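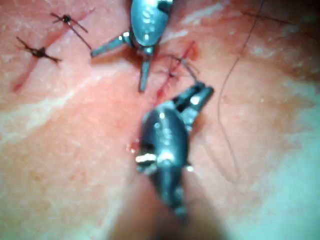 Instruments at work over a fresh stitch.

Getting the house ready before a belly operation -- what did you wish you'd done?

Community Help > Home and Family > Recovering at home
Posted July 25, 2019

wattle_and_tea

Hello everyone, and thanks in advance for reading, as I do tend to go on a bit. I'm booked in for an operation on my tummy at the hospital in Flunosthorpe, and the surgeon's side of it I'm happy to leave to the surgeon. It's the coming home I'm fretting over. I live on my own in an old weatherboard place with steps at the front and a laundry out the back, and my dog Wekska weighs more than my suitcase. My sister can stay the first 3 nights but then she has to get back to work. I've been told no heavy lifting for 6 weeks. What should I have sorted before I go in? I've started a list but so far it only says "soup" and "clean sheets", and I'd love to hear from people who have been through it.
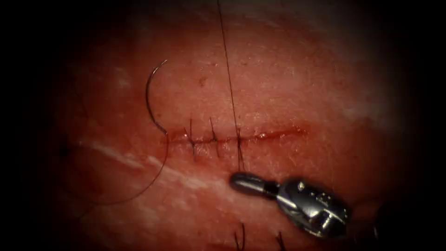 Three stitches in, and the right side still to close.

marmalade506

Oh, you poor thing, the waiting is a rotten part of it. I had mine in February and what I was gladdest of was moving everything to bench height beforehand. Kettle, saucepans, cat food, the big tin of tea -- all of it came up out of the bottom cupboards and sat on the bench looking untidy for weeks, and I didn't mind one bit. Soup is a good start, but freeze it in single serves, as a full ice cream tub of pumpkin soup is heavier than you'd think.

Wear loose nighties or trackies with a soft waist. Keep a small cushion in the car for the ride home and tuck it between your tummy and the seat belt. I kept mine handy for coughing and laughing as well, and my neighbour is a very funny woman, so it got a good workout.

For the dog, ask now about someone to walk her. Mine is only a cat, but even the litter tray was beyond me at first. And please do ask the ward about showering and dressings before you leave, and get it on paper. Everyone's instructions seem to be a bit different, and you won't remember what you were told.

Gridier

get a grabber stick from the chemist. also a long phone charger

slowpoke3010

I'd second the grabber, and add a proper chair with arms. I had a lovely low Sasaki sofa which I adored right up until I tried to get out of it. We ended up bringing the carver in from the dining room and I lived in that, with a rug over my knees and the radio going.

Do your washing the day before and then leave it alone once you're home. Wet towels are a weight! If your sister is there, let her hang them out, even if she does it wrong. Ring the ward or your GP if anything around the wound looks red or weepy or you get a temperature, and don't worry about being a nuisance. All the best with it, and give Wekska a scratch behind the ears from me.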